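The discharge planning office at Gretdale moved its first family call from the day of departure to the second day of admission in February. The office's director, a nurse by training, was asked what prompted the change.

"We were giving good instructions at the worst possible hour," she said. "A patient who is dressed and waiting for a ride doesn't take in a medication list."

The hospital reviewed 145 discharges from its Howells unit before revising the schedule. According to the director, almost a third of the families had called back within a day with questions already covered in their paperwork.

Staff now hold 3 short conversations during the stay, the last of them at home by telephone. 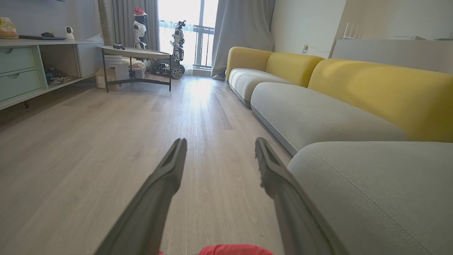

"The home call is where we hear about the stairs, the pharmacy hours and who is cooking," the director said. "I would like it to be longer, and the nurses would like it to be earlier in the day. We are still discussing that."

The Burano unit will adopt the same schedule on a Tuesday, when its weekly staff meeting is held.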